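Harus Steel Parts Bins, Set of 4 - Review
Filed under: Storage / Workshop
Tested by Gisela Tapia

Harus sells open-top steel bins in three depths. We bought the middle depth, in the set of 4, and used them from April on to replace the mixed plastic totes on our lower shelving.

Construction
The walls are folded from a single sheet and spot-welded at the corners. The top rim is rolled outward, leaving no raw edge where hands go in. One bin in our set had a weld burr inside a corner. It came off with a file. The other three were clean.

Load
Rated load is 34 kg per bin. We filled one with steel offcuts to the rated figure and left it on two cross bars for 19 days. The floor bowed by 4 mm at the center and returned to flat when emptied. The long walls did not move enough to measure. Dragged by one end, a full bin stays square.

Stacking
Empty bins nest, but tightly. Two of ours needed a rap with a mallet to separate. Full bins do not stack without the lids, and lids are sold separately. The Dondau equivalent has stacking feet as standard and costs less, though its rim is a plain hem and its walls flexed under half the load.

Finish
The coating resists oil and most solvents. Acetone dulled it after 6 minutes of contact. Scratches through to metal rusted within a week in our unheated store, so touch-up paint is worth having. Ladan Yazdani tested the older Madigan bins for this site and reported the same problem.

Access
With no divider slots, small items migrate to the bottom. Bins this shape suit things that are picked by eye: hand tools, fixtures, odd-sized stock. For screws and fittings, buy drawers.

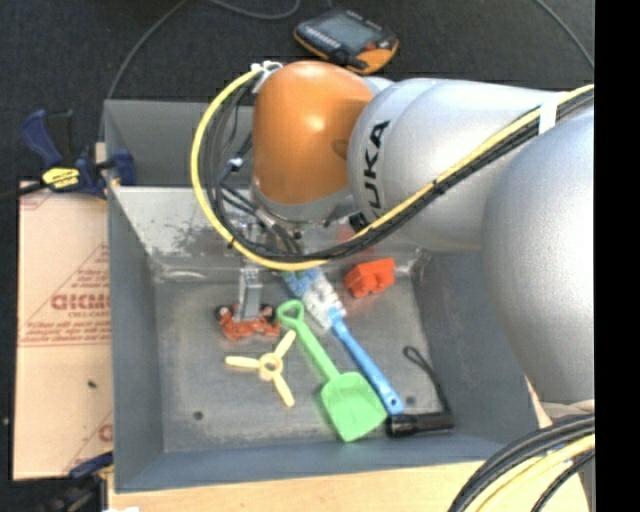 Open metal bin with a mixed load of toys and tools, KUKA arm reaching over it.

Noise
Bare steel is loud. A wrench dropped from bench height is unpleasant at close range. A cut piece of rubber matting on the floor of the bin fixes this and costs little. Tustmont sells pre-cut liners, but the size listed for this bin was short on both sides.

Verdict
Strong, square and overpriced by the cost of the missing lids. Recommended for heavy mixed contents on fixed shelving. Look elsewhere if you need to stack.

Pros: rolled rim, stiff walls, honest load rating
Cons: lids extra, jams when nested, finish chips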